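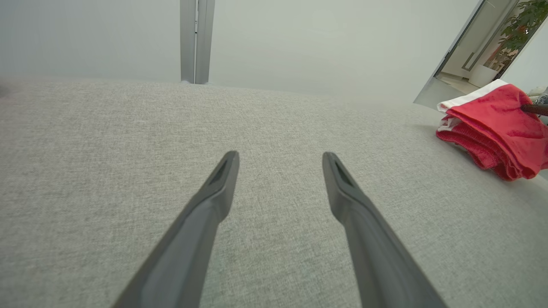
*Heathered gray weave and a folded red cloth. Two colors are plenty.*

I have a new favorite color, and it's the one I spent years making fun of. Gray! Pale, speckled, slightly oatmealy gray, the kind you get when a weaver mixes off-white threads with darker ones and lets your eye do the blending. From across the room it reads as one soft tone. Put your nose to it and there's a whole snowstorm going on.

I blame Halima Aliyu, who has been covering other people's furniture for 40 years and still gets excited about a good weave. Her shop in Clallau is one long room with fabric books stacked to the windowsills, and when I stopped in to ask about redoing my own tired couch (plain navy, shows every crumb), she wouldn't let me look at a single plain cloth until I had handled the heathered ones.

"Flat color is unforgiving," she told me, flipping pages. "A mixed yarn has somewhere for the lint to go."

She's right, and it goes beyond lint. A fleck in the yarn makes a rounded edge look softer, and the light slides over it in a way that it never does on my navy. I took home a swatch of a cloth she calls Saklow, laid it over the arm of the couch and kept walking past it on purpose – morning, lunchtime, late evening with one lamp on. It looked good every time, and a little different every time.

Then comes the fun part, which is red. One folded piece of it is all you need on a seat this quiet. A throw, a scarf, a big napkin from the kitchen drawer if that's what you've got. Keep it to one side and fold it so it lies fairly flat; Halima likes it well off center, where you can still sit down without moving anything. I tried mustard first, then a deep green, and both were perfectly nice, but the red made me grin when I came in with the groceries.

A few things I learned while shopping. Ask for a sample bigger than your hand, because a small one hides the pattern of the flecks. Rub it hard with a damp white rag and check the rag. Look at it next to your floor as well as your walls. And if you're going to put red on top, wash the red by itself first – Halima keeps a pink cushion behind her counter as a warning to customers.

My Saklow goes on in February, all of it, including the 2 loose cushions. The navy is coming off in one piece if I can manage it, and I already have plans for the scraps.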